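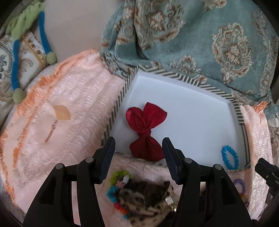 Storage > Small things > Hair and jewelry

How to keep a bow and bracelets in one shallow tray?
1 min read

Hashini Haque
My daughter's satiny red bow shares a striped tray with a blue bead bracelet. The bow gets creases at the bottom. Should I store it another way?

Hanne Kjærgaard
Lay it flat, knot up, and put soft paper in the loops. Bracelets I would keep in a small bag – beads can snag on the bow.

Laskowska
I hang mine on a ribbon.

Contact | © Esitz | Back to top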